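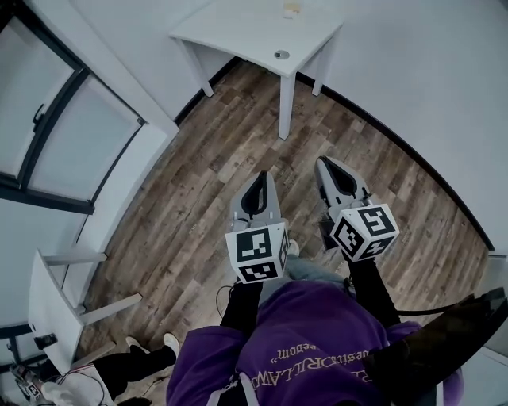
How often should hand-held grippers be looked over? Every morning before the first take, and again any time one gets dropped.

I'll die on this hill. We ran a pair at Clumden with no schedule at all, fix it when it breaks, and lost up to 154 takes to one marker cube that had worked a hair loose. Cube moves, the tracked pose moves with it, and the numbers still look fine. Worst kind of fault. Şengül Taşdemir found it by wiggling the thing with her thumb.

So. Thumb on each cube. Look at the printed squares, scuffs and peeling corners mostly. Open and close the fingers, feel for grit. Then the cables, which everyone skips. Cables on a floor get stepped on, chairs get rolled over them, and the connector goes months before the wire does.

Tuncay Bilgin thinks this is fussy. His line is swap the whole gripper every 1,000 takes and dont touch it in between. Fine if you have spares. Ellon had 2 spares and both were waiting on screws till September. And a fresh gripper needs calibrating too, he always leaves that part out of the sums.

The check takes 6 minutes. I've timed it. People spend longer then that hunting for the charger. Write the result down, on paper, taped inside the case lid, with initials. Spreadsheets get forgotten by week two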